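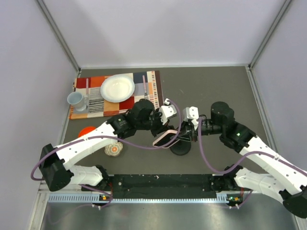
A pink-rimmed, phone-like object above a round black base.

The tidy-home business would like us to believe that every object needs an object of its own. Phones get stands. Plates get placemats. Zilham, the Jondthorpe homeware shop, stocks 36 sorts of stand, and I remain unconvinced that any of them beats leaning the thing against the fruit bowl.

"People feel calmer when things have a place," says Augustina Appiah, who buys for the shop. Perhaps. I bought one in December and my desk is as bad as ever.

The placemat has a better case, up to a point. It catches crumbs and saves you wiping down the whole table. Whether it makes beans on toast a occasion, as the catalogue claims, I rather doubt.

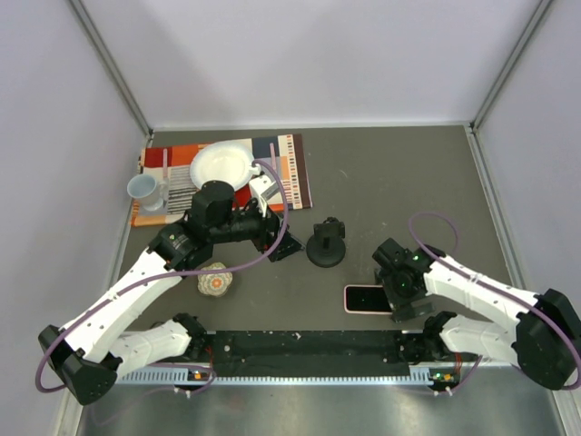 Plate and tipped mug, with a patterned placemat in orange, red and navy.

Ghazal Ghorbani, who lets out holiday flats, gave up on mats after 63 bookings. Guests stacked them in a drawer and ate off their laps.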